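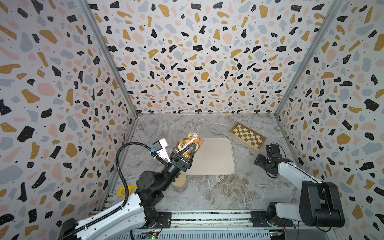 Progress Against the Work Plan

The Tanus project is preparing a code of good practice for small two-arm workcells used in teaching and research. During this reporting period the draft code was applied in full at the Sedstead site, and its operating section was revised in light of what the operators reported.

Cell layout. The draft asks that both arms be mounted on a common rail and that the work area be enclosed on three sides. The Sedstead cell follows this layout. Patterned wall panels are permitted, provided the same panels remain in place for a full series of trials.

Handling of packaged food. Bagged goods must be gripped by the packaging and lifted only as high as the task requires. While one arm carries an item, the other is to be held clear with its gripper empty. Operators logged 1,000 lifts under this rule, and 60 were set aside for review by Oduor Uri­o.

Exposed electronics. Mussa, our technical partner, has advised that circuit boards below the rail should be covered in future cells. The clause has been drafted and awaits comment.

Open Items

Two clauses remain unsettled: the maximum speed when both arms share a work area, and the inspection interval for wrist cables. Hugo Pons will circulate revised wording to the Stidard site before trials begin there in May. No change to the approved budget is requested.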